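Cerkex Tabletop Pick-and-Place Kit — Pre-Acceptance Inspection Checklist
Site: Maris, training cell 2
Inspector: Vilja Suominen
Reviewed by: Stavros Petridis
Supplier contact: Régis Rey, Zinance
Status: conditional pass, two items open

1. Power and stop circuit

1.1 Emergency stop within reach of the operator position — PASS
1.2 Stop button latches and needs a manual reset — PASS
1.3 Arm holds position on loss of power — PASS
Comment: Tested at three arm heights. No visible sag.
1.4 Supply cable strain relief fitted — FAIL
Comment: Clamp missing from the kit. Zinance will ship a replacement. Do not run unattended until fitted.

2. Mounting

2.1 Arm base bolts torqued and marked — PASS
2.2 Table feet locked, table level — PASS
2.3 Work board fastened to table — PASS
Comment: Board does not shift under a firm push by hand. Recheck after each change of board.
2.4 No loose hardware left on table — PASS

3. End effector

3.1 Clamp collar tight, no rotation by hand — PASS
3.2 Part retained during controlled stop — PASS
3.3 Part retained during emergency stop — OPEN
Comment: One drop in 170 trials, at full speed. The manual allows none. Supplier asked to comment.
3.4 Approach speed near board limited in software — PASS 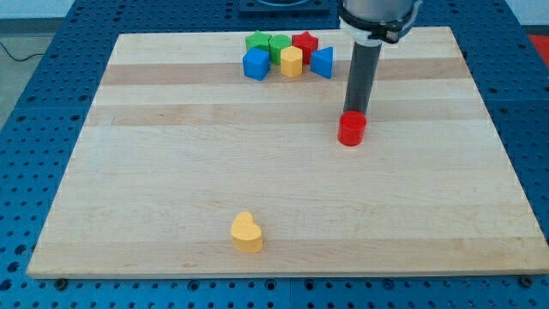
Section 4 covers the sample part set and the sorting routine sold with the kit. Our concern is clearance at the pick point, where the tool has to come down without touching a neighboring part. A part standing alone, such as the yellow heart, is an easy case. The group toward the back of the board is the harder one, with the yellow hexagonal block close in among the stars, the cube and the triangular block. Collision checks below were made against tight groups of this kind, at reduced speed.

4. Parts and routine

4.1 Part edges free of burrs and chips — PASS
4.2 Tool clears adjacent parts during pick — PASS WITH COMMENT
Comment: 79 picks from tight groups, two light contacts, no part tipped over. Acceptable for training use. Kirsty Staniforth wants a wider default spacing in the lesson files.
4.3 Release height set correctly — PASS
4.4 Routine stops on missed pick — PASS
Comment: The fault message gives a code only. Code list to be posted at the cell.

5. Documents and service

5.1 Risk assessment supplied — PASS
5.2 Maintenance interval stated — PASS
Comment: Collar check every 1,000 cycles, full service every 2,000 hours. The cycle counter resets when the controller is updated, so keep a written log.
5.3 Spare parts list supplied — PASS

Open items: 1.4, 3.3. Angharad Meredith to hold final payment until both are closed. Retest of 3.3 planned for August, same speed and same part set.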